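Ridincombe Shared Kitchen: Utensil Sorting and Storage
Progress report to the Givo small grants program
Prepared by Sewwandi Pramanik
Tuesday, August 24, 2021

1. Period covered

This report covers the second stage of the grant. The first stage (shelving and drawer liners) was closed in the previous report and is not repeated. Spending to date is $3973, against the amount released for both stages. No change to the budget lines is requested.

2. Starting condition

Utensils at Ridincombe had been kept in mixed drawers since the move from the Drudside building. Serving pieces, table cutlery, and chopsticks shared the same drawers, and the larger ladles stopped two of them from closing. Mahfuz Wijesinghe emptied the drawers onto the dining table one at a time, and each load was sorted from there.

3. Sorting

Sorting is done on the table with the cloth left on. Large plastic serving pieces are taken from the pile first. Chopsticks are picked out next, then forks and spoons. Material is not used as a sorting rule, so plastic and metal forks are stored together. 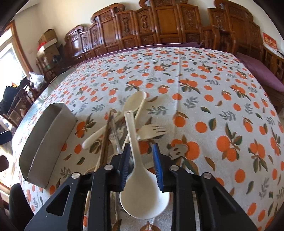

Cream-white plastic ladle at the sorting table, with chopsticks and other utensils in the pile.

The stock list now has 97 entries. Giang Đồng checked it against the drawers and corrected 13 of them, most of which were serving spoons listed as ladles. Pieces with cracks or rough edges are recorded and set aside for disposal. Ladles with a hole in the handle are to go on the wall rail once it is mounted.

Chopsticks take the most time. They came out of the drawers as singles in several shades and lengths. Tanvir Sikder matches them by length first and color second. Unmatched sticks are kept for cooking use and are not put out for meals.

4. Storage

Loose pieces are moved from the table to an open bin, which stands on the table during sorting. Utensils go in upright where their length allows. The bin is emptied into the drawers at the end of each session so that the next drawer load starts with a clear bin. A target of 60 minutes per load was set in the work plan. Loads with few chopsticks meet it. Loads with many do not, and the plan will be adjusted.

Two drawer dividers from Song were returned as too shallow for the serving spoons. Replacements have been ordered in the deeper size and the refund has been credited to the same budget line.
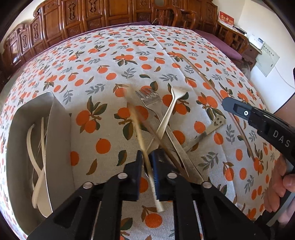
5. Open items

Wall rail: delivered, not mounted. Wen-hsiung Siu is to confirm the fixing points before drilling.
Drawer labels: text agreed, printing outstanding.
Children's cutlery: to be given its own drawer at low height. The drawer has been chosen but not cleared.
Final stock list: due in October with the closing accounts.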